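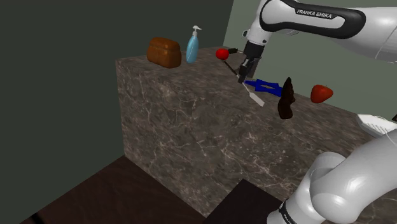
Sealing a marble worktop, worth it or not?
Kitchens and Bathrooms > Worktops

tandthorpe_tim
We're having the kitchen redone and my wife has set her heart on dark marble, a brown-grey one with light veins. The fitter is quoting for the slab, the cut-out for the sink and then a separate line for sealing, which he says needs doing again every January or thereabouts. He wants 100 pounds for the first seal. Is this something I can do myself, and does it make any difference? We cook a lot, and there is usually lemon or wine or tomato on the go.

Greyheron
Do it yourself. A bottle of impregnator costs far less than that and will do a normal kitchen several times over. Clean the stone, leave it overnight to dry, wipe the stuff on, wait as long as the bottle says, and wipe off every bit that hasn't gone in. If you leave it to dry on the surface you get a smeary haze and it is a pain to shift.

It won't help with lemon, though. Sealer slows down stains. Acid eats the polish and leaves a dull mark, sealed or unsealed.

mrs_bunting
Agree with Greyheron on the lemon. We had ours put in five years ago and there is a ring by the kettle where someone left half a lime cut side down. Sealed twice by then. I can only see it when the sun is low, but I know where it is.

P Santoro
I fitted stone for 20 years, mostly out of Gromotley, and I would not put polished marble in a kitchen that gets used. Granite or quartzite. People see it in a showroom and then ring up in the first month asking why it has gone cloudy next to the hob. If it has to be marble, have it honed. The marks still happen but the surface is matt to begin with so they don't jump out at you.

tandthorpe_tim
Thanks all. Honed was mentioned but we were told dark stone looks washed out without the polish. Is that right, Primo (if it is Primo, I think you did my brother's hearth)?

P Santoro
It is, and I remember the hearth. Yes, a dark stone goes paler when it's honed. There are colour-enhancing sealers that bring some of it back. Try one on the sink cut-out before it goes near the worktop. Ask your fitter to keep the cut-out for you, they usually end up in the skip.

Kettleblack
I'm going to disagree with nearly everyone. Marble has been used in kitchens for centuries and half the bakeries in Italy have a slab that has never seen a sealer. It gets marked all over and after a while the marks are just how it looks. The trouble is people wanting it to stay like the day it was delivered. If that's you, buy laminate.

mrs_bunting
A bakery slab is pale and has flour on it all day. Tim is asking about a dark polished one. Every etch shows as a light patch on dark stone. It isn't the same thing.

Kettleblack
Mine is dark green and I've stopped noticing.

mrs_bunting
Then you and I are different people.

B_Tripathi
One thing not mentioned yet is the veins. On some of the darker marbles the pale lines are where the stone is weakest, and they may have been filled with resin at the factory. That is normal and nothing to worry about, but ask. A filled vein can take sealer differently from the stone next to it, and some strong cleaners will attack the resin. We had a slab from Bañuelos with a lot of fine web veining and the supplier gave us a sheet listing what not to use on it. Bleach and anything for limescale were at the top.

Also ask whether the back is meshed. Ours was, and the fitter still would not cut the tap hole any nearer the edge than 87 mm.

Greyheron
Limescale remover is the one that catches people out. It's acid, and it gets sprayed on the taps and runs down. I put a folded towel round the base before I do ours.

tandthorpe_tim
Useful, thank you. I hadn't thought about the taps and we are in a very hard water area. What do you all clean with day to day?

mrs_bunting
Drop of washing-up liquid in warm water, rinse, dry with a tea towel. I did buy a stone spray and it smelt nice but I couldn't see any difference.

Greyheron
Same. The drying matters more than the soap with hard water.

Kettleblack
Whatever cloth is in the sink.

P Santoro
To go back to the sealing question, do the water test before you pay anybody. Put a spoonful of water on the stone and leave it a quarter of an hour. If there is a dark patch when you wipe it off, it needs sealing. If there isn't, it doesn't, and sealing it again will only leave a film on top. Plenty of dark marbles are quite dense and take hardly any. I would not go by the calendar, January or otherwise.

Greyheron
I still do mine once a year.

P Santoro
Up to you. You are probably wiping most of it straight off again.

B_Tripathi
I'd want to know what the fitter is using for 100 pounds. If it's one of the long-life ones with a written guarantee there might be a case for it. Drornska do one that their own people have to apply, and we paid extra for it on a limestone floor. It has held up well so far — but a floor doesn't get wine on it, or ours doesn't.

tandthorpe_tim
I've asked him. It's an ordinary impregnator, same as you'd get at the merchant's, no guarantee. He was decent about it and has taken the line off the quote. He is going to leave us the cut-out as well. We're going to try it honed with the enhancer on one half and polished on the other, put lemon juice on both and see what my wife can live with.

mrs_bunting
Try red wine and turmeric too. Leave the turmeric overnight.

Kettleblack
Poor slab.

P Santoro
Do the lemon on bare stone as well, a small spot at the edge. And write on the back which half is which.

tandthorpe_tim
Will do. Slab is being templated next week, so I'll post again when we've picked the finish.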